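Tsuji Desk Mouse Pad, Pastel

A rectangular pad in soft, blotchy pastels: dusty pink, sage green, pale blue and lavender. It lies flat on the desk and works with wired or wireless mice.

Base: non-slip rubber
Thickness: 4 mm
Care: wipe with a damp cloth, air dry
Sold in packs of 2 or 8

Packs of 8 ship from the Starkov warehouse. Allow one extra working day.

In use on a pale beige wooden desk, with a blue wireless mouse (mouse not included): 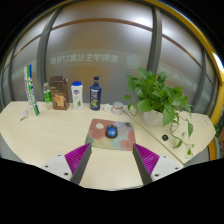

Shipping and Returns

Unused pads can be returned in the original sleeve.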